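Moltent Brush Soap, 2 oz puck

For makeup brushes and sponges. Unscented. Wet the bristles, swirl on the puck, rinse untill the water runs clear. Dry flat, never standing up in a cup. One puck does 20 big brushes, more if they're small ones.

Not for use on Duster fan brushes, glue is too soft. Sandhu handles fine.

Ships in 2 days. Pucks sometimes arrive with a chip, cleans the same.

Back in stock October: Mindcombe drying rack, 5 slot. Email us to get on teh list.

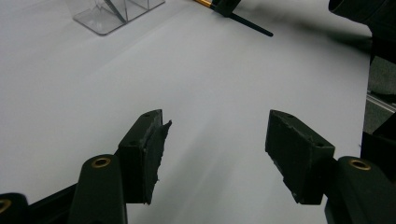
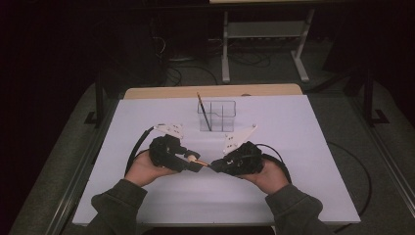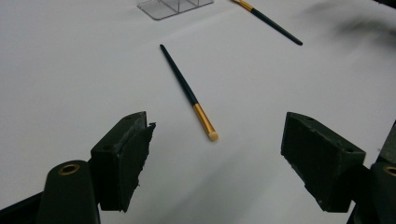

Returns

Unopened only. Keep the sleeve on. Refund goes back to the same card.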